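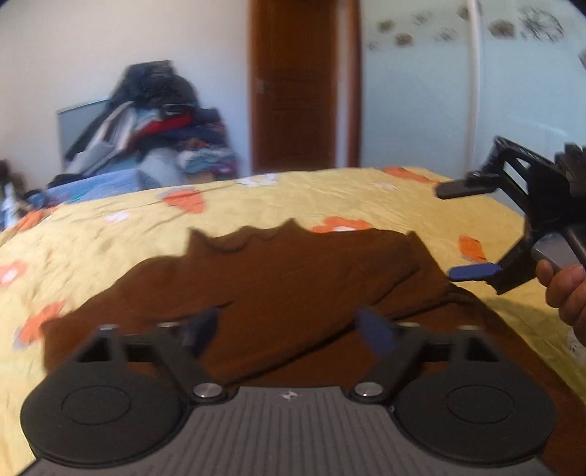 Photo: Ylva Nordin / Oltutton project

Figure 3. View from the camera on one hand-held gripper above a crumpled brown cloth. The second gripper is visible at right.

4.2 Contact gating for two-handed cloth demonstrations

The segmentation method in Section 4.1 assumes that a change in finger opening marks the start or end of a grasp. This holds well for rigid objects. It fails often for cloth, where the fingers may close on a single layer, on several layers, or on nothing, and where the final opening differs by less than the noise of the width estimate. We therefore add a gating stage that combines the opening signal with a local image term before any segment is passed to the policy.

Let w(t) be the estimated opening and let m(t) be the mean flow magnitude inside a fixed region between the two fingertip pads. The region is set once per device during calibration and is not adapted at run time. A candidate closing event is accepted when w(t) falls below a device threshold and the flow in the region, after subtraction of the camera motion, agrees in direction with the motion of the pads. Cloth held by the fingers moves with the camera and leaves little residual flow. Cloth that has slipped out stays with the supporting surface and leaves a large one.

Two properties of the input make the flow term hard to compute. The first is blur. In Figure 3 both fingers are softened by motion while the folds of the cloth behind them still carry usable texture. Pad tracking from edges alone is unreliable on such frames, and an early version of the tracker written by Engström lost one pad for long stretches during fast approach. The current tracker fits both pads jointly, using the blue color of the tips and the known symmetry of the linkage, and reports a covariance that grows with the estimated blur. Frames whose covariance exceeds a fixed limit contribute to the opening signal but not to the flow term.

The second is background pattern. A plain table gives the flow estimator almost nothing to confuse with the object. A printed bedspread is different: the orange and white flower shapes in Figure 3 have strong contours, repeat at similar scale, and lie directly under a cloth whose own texture is weak. Matches on the print dominate the camera motion estimate, which is useful, but they also leak into the region between the pads when the fingers are open above the edge of the cloth. We mask the leak with a per-pixel vote. A pixel is assigned to the background if its motion is explained by the dominant plane within 2 pixels over a window of 14 frames, and to the object otherwise. Pixels without enough gradient are left unassigned.

The vote has a known weakness. A bedspread is soft, so the plane assumption is only approximate near the far side of the bed, where the surface curves away. Grgić tested a low-order surface in place of the plane and found fewer false object pixels there, at the price of unstable fits when the cloth covers most of the middle of the image. We kept the plane.

For two-handed sequences the gate runs on each device separately, and the two event streams are merged afterward. When the other gripper is in view, as at the right of Figure 3, its moving parts and the hand on its handle violate the static background model. These pixels are removed by a small segmentation network trained on manually labeled frames from the Marberg set. Its output is dilated by 10 pixels before the camera motion is estimated. We do not use the observed pose of the second device to correct the relative transform between the two trajectories; the detection is too intermittent for that, and the gain over the shared map was not measurable on our sequences.

Merging uses a simple rule. If both streams contain an accepted closing event inside a common window, the pair is labeled as a joint grasp and the segment starts at the earlier event. Otherwise each event opens its own segment. The window length was chosen on the Forsberg sequences and left unchanged for all results in this paper.

We evaluated the gate on 1416 candidate events labeled by Tangen and Skjelbred, who worked from the wrist views only. Disagreements were resolved by discussion, and events on which no agreement was reached were dropped. Most of the remaining errors are missed grasps on thin hems, where the residual flow of the held strip is hidden by the pads themselves. False acceptances occur mainly when the fingers press the cloth into the bed and drag it along without closing on it. The flow term cannot separate this case from a true grasp, and the opening signal alone is ambiguous. Section 5.3 examines the effect of both error types on the trained policy.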